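Reference > Paper and Packing > Folding carton

Folding carton

A folding carton is a box cut from one sheet and shipped flat, and it's a wonderfully clever thing! The Zollell mill in Stundville was making 693 an hour by its first January, and a bundle of 12 took up less room than one made-up crate.

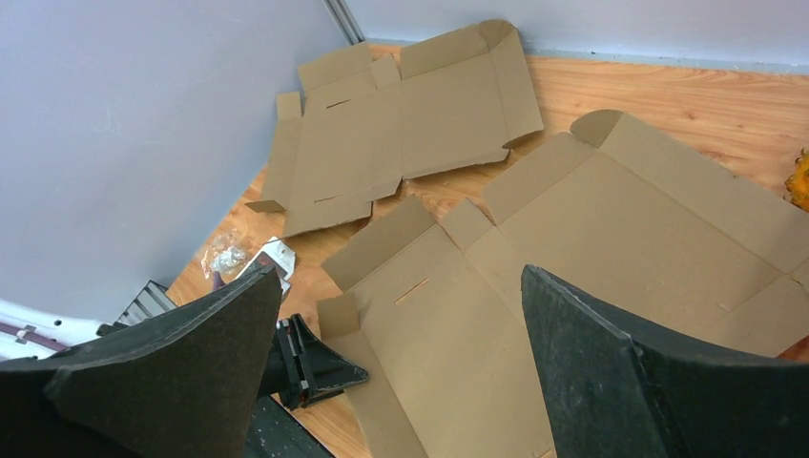
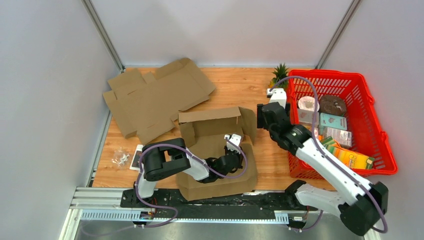 Creasing is the heart of the craft. A blunt rule presses a line into the board so it bends cleanly, and the cutter then frees the flaps. On the farther brown sheet in the first picture, a vertical crease divides the two main panels, and a small narrow tab sits beside a cut gap. Fagundes presses could crease eight sheets at a time.

Contact | Copyright Tatis Reference | Back to top

Comments
Great read, I still have a Zollell box!
Is the Stundville mill open to visitors?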